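Lollbridge curtain workroom to move into old Wegener mill

November 19, 2023

Curtains, blinds and a whole lot of linen. The Gratar workroom is packing up its shop on the canal side of Lollbridge and moving into the ground floor of the Wegener mill, owner Britta Frerichs said this week. Doors open before the end of November if the painters finish. The old shop stays open until then, shorter hours, mornings only.

Frerichs has been making drapes in town for 25 years, most of them in a space where you had to fold a panel twice to get it on the table. The new cutting table takes a full-length pair laid flat. "I can finally see the whole pattern at once," she said. "Big florals used to make me cry."

Customers with orders already in don't need to do anything. Hemming and lining jobs will be finished at the old adress and can be picked up at either one. Sample books are moving last — so anyone halfway through choosing a fabric can keep at it.

What's new: a proper window wall. Seven windows in different sizes, each one dressed a different way, with a cord or a rod you can pull yourself. Café curtains, roman shades, a heavy interlined pair for drafty rooms, plain sheers. Ute Buschmann, who runs the fitting side, pushed for it. People pick a header off a tiny photo, she says, then hate it when it's up.

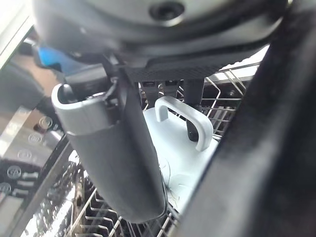
Buschmann will also be doing free measuring talks, four of them before the holidays, evenings, no sign-up. Bring your window sizes written down. Width of the opening, width of the trim, and the drop from where the rod will sit to the floor. She wants the drop taken on both sides and in the middle, old houses in Lollbridge being what they are. Steel tape only. Cloth ones stretch and she has remade enough panels on account of them.

On color, the fall stock runs warm. Rust, a mossy green, a deep oat shade that Frerichs says is outselling white. There is also a new line of wool blends from Arov, heavier than what the shop carried before and good for bedrooms that face a streetlight. Prices on the wool weren't set as of press time.

Remnants go on sale at the old shop during the last five days there. Mostly cushion-size cuts, a few longer ends that would do a kitchen window or a bench seat. Cash or card, no holds, no returns on cut cloth.

Not everyone on the canal is happy. Imke Kröger, who has the lamp shop next door, said she will miss the foot traffic and that the two stores sent eachother customers all the time. She is looking for someone in home goods to take the empty unit and would rather it wasnt another phone place.

Parking at the mill is in back, through the gate off the side street. The front steps are steep, but there is a ramp on the yard side and the bell there works. Strollers fine.

Phone number stays the same. Winter hours will be posted on the door.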